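Gramenton Packing Services, Zatitthorpe site
Progress report to the Clurnordale Skills and Work Fund
January 26, 2024

Since our last report in October, the robot arm at the sorting bench has moved from trial hours to the normal day shift. It picks up bags and puts them into containers, so that our staff do not have to reach and bend for each one. In the first week of this month it handled 1568 bags. The target which we agreed with you was 500 for the same period, and we are glad to be above it.

The changes for the people are more difficult to put in a table. Before the project, five members of staff worked on this bench in turns. Now two of them stay beside the arm, and the other three have moved to checking and labelling. Nobody has lost hours. Two of the three told us they are content with the change. The third would prefer to go back to the bench for a part of the week, and we are trying to arrange this from next month.
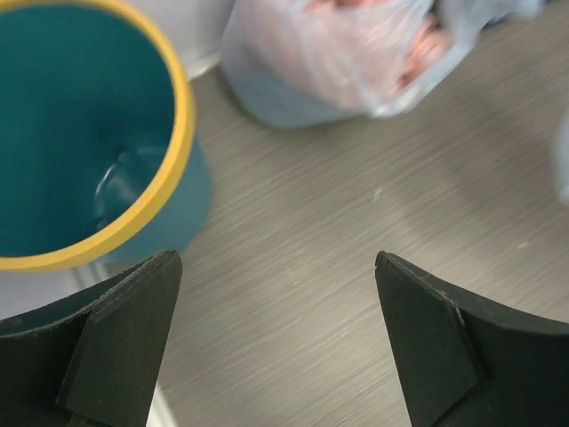 Training has taken more of our time than we planned. The staff beside the arm had to learn how to stop it safely, how to start it again and how to judge when it needs help. They were quick with the first two. Judging is slower to learn, and soft bags are the main reason. A translucent, thin bag creases in many places and shines where it creases, and the brushed metal of the bench gives its own streaks of light, so the arm sometimes closes its fingers in the wrong place. The teal container with the yellow rim gives less trouble, as its edge is easy to find. Our staff noticed this before our supplier did, and they asked for a darker mat on the bench. The mat is ordered.

We held a meeting with the whole shift about the speed of the arm. Some people felt that they were following the machine and had no chance to pause. We have therefore set it at 80 per cent of the speed used in the trial, and the two operators may lower it further without asking a supervisor. The output fell a little in the first days – we accept this.

Spending is within the budget, except for training hours. We ask for your agreement to move the unused part of the transport line to training. The same arm design will be tested at our Ham site when the Zatitthorpe staff are ready to teach their colleagues there. We do not wish to fix a date for this yet.

Still open at the time of writing: the written instructions for the evening shift, and the second stop button, which must be placed where a left-handed operator can reach it.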